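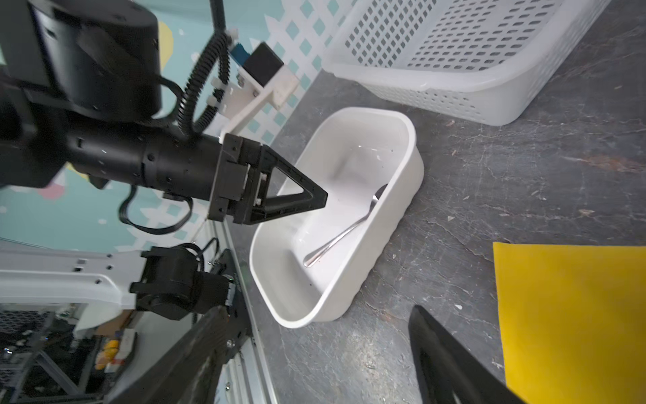

Wrist cam view, spoon in the tub.

So I lost most of a Tuesday to a zip tie. I know, I know, I said after the last post that I was done with cable problems and was moving on to the fun stuff. The fun stuff can wait, because I want to get this written down before I forget the details (and because I couldn't find anybody else writing about it when I was searching at 4 in the morning).

Quick catch-up if you're new. I've got two arms on one front rail and I'm teaching them kitchen chores: moving cutlery to the slotted basket, folding a yellow cloth, that kind of thing. The motion software is Casero, the servo drivers are Jiltel boards, and the whole mess talks to my desktop over a Cludbridge link. It had been running great! Then the left arm started freezing.

It wasn't a crash. It would reach out over the tray, get most of the way to the basket, and just stop with its gripper hanging there like it forgot what it came into the room for. The right arm carried on with its half of the job, which is the part that scared me. If one arm dies I want both of them to quit. 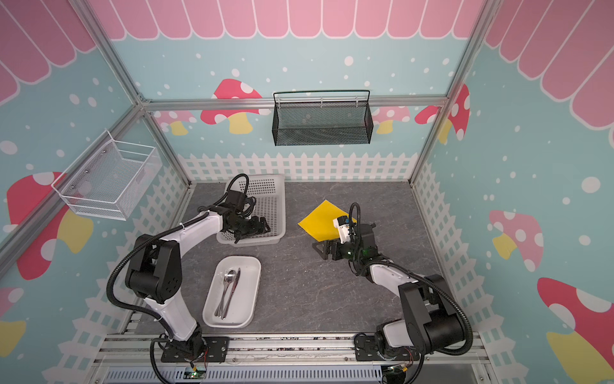 What the log said

Casero gave me 3,243 lines for one session, and 73 of them were the same message: joint 4, position timeout. Everything else was the usual chatter. I blamed the driver board first and swapped it — no change. Then I blamed the link, turned the update rate down, and got the freeze a little later in the run, so of course I decided I'd fixed it. I had not fixed it.

What finally gave it away was jogging the joint by hand with the power off. Near the end of its reach I could feel the conduit go tight. I'd cinched a zip tie down too hard when I rerouted things in September, and every long reach was tugging the signal wire at the connector. One pin had backed nearly all the way out. I pushed it back in, cut the tie, left more slack, and put a looser one on.

The cloth job was the test I cared about, with both grippers holding on to the same thing. If one arm stops and the other keeps pulling, something has to give, and I'd rather it be the cloth than a gearbox.
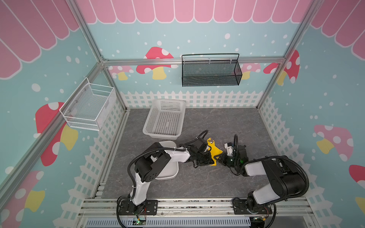
I also finally wired the stop properly, so a timeout on either arm now drops both. It should have been like that from day one. The setting is in Casero under shared faults, and it's off by default, and I'd scrolled past it probably every week since I installed the thing. I pulled the new connector to check (hands well clear) and both arms halted right away.

Since then I've logged 648 reaches on the left arm without a timeout. I'm going to redo the right arm's conduit this weekend anyway, same brand of ties, same impatient guy tightening them. If you're running a Carrillo bracket like mine on the wrist, check the tie closest to the camera too. Mine had left a dent in the cable jacket and I've ordered a replacement.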